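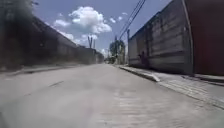
Infield defence at club level: notes for the coaches' afternoon, Travcombe

Speaker: Nele Hamann. Slot is 40 minutes with questions. Handout goes round at the start.

1. Opening

Say who I am and where the numbers come from. Two seasons of scoring sheets from Travcombe and Erkley, men's and mixed sides together. 698 ground balls put in play with at least one fielder in range. Berkay Değirmenci did the coding and checked a sample of mine against his own.

State the definition early. "In range" means the scorer judged that a fielder could reach the ball with normal effort. This is a judgement, and the two clubs do not judge it alike. Erkley scorers are stricter. Come back to this in section 4.

Slide 2: the plain split. 433 of the 698 were turned into at least one out. Leave it up for a few seconds before going on.

2. Where the outs are lost

Most people in the room will say the glove. Ask for hands up first, then show slide 3.

Errors were sorted into four groups: fielding, transfer, throw, and receiving at the base. Fielding is the largest group for third base only. For shortstop and second base, the transfer and the throw together are larger. For first base it is receiving, mostly low throws to the backhand side.

Note for myself: explain transfer slowly. It is the time from ball in glove to ball in throwing hand with a usable grip. New coaches tend to count it as part of the throw, and then they drill the arm.

Mention that a clean pick-up followed by a late throw is not scored as an error at either club. The sheets therefore understate the problem. Berkay added a column for late throws in May of the second season, so we have part of one year only. Do not quote a rate from it.

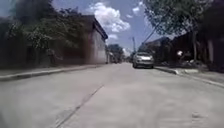 3. The double play

Slide 5. There were 58 chances by our definition: runner on first, fewer than two out, ball hit on the ground to a middle infielder or the pitcher. Read the definition out, as it leaves out balls to the corners.

Points to make, in this order:

The feed matters more than the pivot. Where the turn failed, the coded reason was most often a feed above the shoulder or behind the bag.

The underhand feed is used too far out. Past four or five strides from the bag it floats. Teach a short sidearm throw at that distance.

Take the sure out. Our sides gave up the lead runner by hurrying more often than by being slow.

Show the Ríos footwork diagram on slide 6 — left foot to the bag, right foot behind, throw from there. Say plainly that it suits second basemen with a fair arm and that there are other ways across. If someone asks about the jump turn, leave it for questions.

4. What the figures will not support

Keep this to three minutes.

Two clubs, two grounds, several scorers. No allowance has been made for the speed of the runner. The range judgement differs, as above. When Berkay re-coded the Erkley sheets to the Travcombe standard, 41 plays changed group, nearly all between "fielding" and "out of range".

I would use the order of the groups. I would not use the gaps between them.

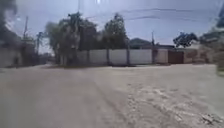 The same caution applies to comparing players. A shortstop may see fewer than thirty balls in a season here, and one poor afternoon moves the figure a long way. Parents and selectors ask for a ranking. The sheets are not fit for that.

5. Practice

Slide 8, the session plan. Ten minutes of transfers in pairs, no throw. Ten minutes of feeds at three distances, with the receiver calling high or low. Then ground balls with a runner and a stopwatch. Mimo, the tablet scoring form we use, has a late throw box that can be ticked during the drill, so the same definition carries over to matches.

First basemen work apart for the first ten minutes on short hops to the backhand.

Questions. Scoring sheet template is on the back of the handout. Collect the spare copies before leaving.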